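Print this page | E-mail this page

Skurkard hand-held gripper kit: progress report to the Wosteck fund
March 2026
Prepared by Dilek Uçar

Dear Chie, and everyone at Wosteck who reads these,

I had meant to keep this one to a page, as you very kindly asked last time, and I can see already that I won't manage it. There is a good deal to tell you, most of it cheerful, and I would sooner you had the whole of it than a tidy summary that leaves you ringing me up with questions (though do ring, I always enjoy it).

You will remember that the grant was for a fair trial of the Skurkard kit against the older Krawczyk one we had been limping along with. The kit went on sale at 664 pounds for the pair of grippers, the charger and the carrying case, and we bought five. Four of those are in daily use and the fifth has been kept back for spares, a decision I was teased for in the first fortnight and thanked for in the sixth week, when a trigger spring went and we were up and running again before lunch.

We promised you 1,000 usable recordings of people handling cloth by the end of May. As I write we have 700, all checked and labelled, and I feel comfortable about the rest. The slow part has been the checking. Recording goes along at a fine pace once somebody has found their rhythm, but each clip then has to be watched through, and our people can only do so much of that before their eyes go.

Cloth was always going to be the hard test. Cups and boxes keep their shape and forgive a clumsy approach, and the Krawczyk kit was perfectly decent with those. With fabric the fingers have to come in low, open to a sensible width and close on a single layer, and the old smooth tips slid off more often than they held. The Skurkard jaws have ridged blue pads on their inner faces and fairly narrow black tips, and our recorders took to them straight away. I had worried that the ridges would catch on finer weaves, and on one loosely knitted scarf they did, so we have written that up as a caution.
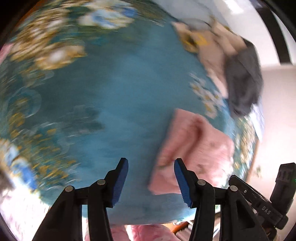 Table work has taken up most of our time since the last report, and it is the part of the trial I would most like you to come and see. We changed from plain covers to patterned ones after the first batch, on the good advice of the people at Cikitz who will be using the recordings, and I must say the room is jollier for it. It does make the checker's job more demanding. A folded pink cloth on a teal floral tablecloth is easy enough to pick out, even when the print on the tablecloth goes streaky with movement, but a cream napkin among cream flowers can take two or three viewings. Streaky clips are sent to a second checker now, and we keep them if the fingertips can be followed clearly.

On comfort, the news is mixed. The linkages move sweetly and nobody has complained of stiffness, but the handle was plainly drawn up for a larger hand than mine. Skurkard have offered a slimmer grip at no charge, and I have asked for two sets. We have also shortened the sessions to up to 40 minutes, with a proper break and a cup of tea after each - a small change, and the later recordings are steadier for it.

Money is in good order. We are a little under on equipment and a little over on checking hours, and with your agreement I should like to move the one across to cover the other. The full table went to Chie Tamura under separate cover.

Between now and the close we plan to finish the table work, go on to tea towels and pillowcases, and write the buying advice for other small groups. My own view at this stage is that the kit is well worth having for fabric, and hard to justify if you only ever handle solid things.

With warm thanks as ever,
Dilek

Comments (3)

Chie Tamura: Thank you Dilek, a pleasure to read, length and all. Happy with the transfer in principle. Could the buying advice say something about spares?

Dilek Uçar: It certainly will! Springs first, then pads.

gripfan: we have the same kit and found the handle too big as well. Did they say when the slim grips are coming?

Print this page | E-mail this page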